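Elotdale Neighbors Forum > Public Safety > Non-emergency line wait times

Thread started April 2022

creekside_dee
Okay, is anyone else having trouble with the non-emergency number? I called last night to report a car going up and down Drirkgate with its lights off, trying door handles at every driveway. I sat on hold for 10 minutes and then it hung up on me. By then the car was long gone, so I went back to bed mad. Is this normal now?

portch_light
Normal since December, when they moved our calls over to the county center. Before that you got somebody at the Elotdale station who knew the streets. Now I have to spell Drirkgate every single time.

bmw_not_the_car
Someone trying door handles right now, while you're watching them, is a 911 call. I don't know why people are so shy about it. The non-emergency line is for when you come out in the morning and your change is missing.

creekside_dee
I was always told 911 was for somebody getting hurt or a fire! I didn't want to tie it up over a Honda.

bmw_not_the_car
Crime in progress counts. It's on the back of the card they mailed out with the water bill.

oldmill400
I never got a card.

portch_light
Me neither, and I do get the water bill, believe me.

tangerine_sky
I'm going to disagree a little with bmw. I called 911 for pretty much the same thing last fall and the dispatcher asked me if it was a real emergency in a tone I did not care for. An officer came by forty minutes later and was perfectly nice, but after that I'm not in a hurry to do it again. If they want us to call they could try not making us feel dumb.

bmw_not_the_car
They have to ask. It's a script. They asked my mother the same thing and she was on the floor.

oldmill400
The city's own summary says 132 calls from our side of town got dropped before anyone picked up, out of 2,123 for the quarter. It was in the packet for the last council meeting. I thought that was pretty bad, but the chief said it was in line with other places our size.

tangerine_sky
In line with other places is not what I'd brag about.

portch_light
Does that count people who hung up on purpose? I've hung up three times myself. Once because I saw it was just my neighbor locked out of his own truck.

oldmill400
It doesn't say. I looked. There's a footnote but it's about the phone system, Caltell I think it's called, and how it logs transfers as two calls. So who knows what the real number is.

creekside_dee
Well, I called back this morning and got right through, and the woman took a full report. She wanted the color of the car (dark), the plate (no idea) and whether I have a camera (no). She gave me a report number, but I wrote it on the back of my hand and then did the dishes, so now I have to call again and get it. Going to put a pad by the phone like my grandmother used to.
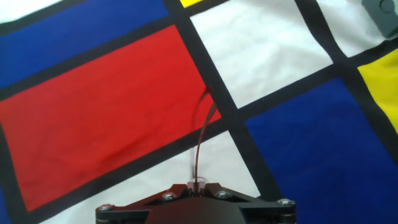
She also said if it happens again and I can see the person, call 911, don't wait. So fine, bmw, you were right, enjoy it. What I still want to know is why the recording doesn't say that. It goes through parking permits and animal control and the noise rules before it tells you a single useful thing.

bmw_not_the_car
I will enjoy it, thanks.

tangerine_sky
The recording is awful. I think it lists the leaf pickup schedule too, or it did.

portch_light
Did they say anything about extra patrols? We had two cars gone through over by Liepiņa Bakery the week before, both unlocked. One of them lost a garage opener, and that worries me a lot more than loose change.

creekside_dee
She said she'd pass it along. Take the opener out of the visor, everybody! Mine is in my purse now and I've already opened the garage by accident twice.

oldmill400
Next council meeting has phones on the agenda again. I'll go if somebody else from Drirkgate goes. Last time it was me and a guy complaining about geese.

portch_light
I can do it if it starts after six.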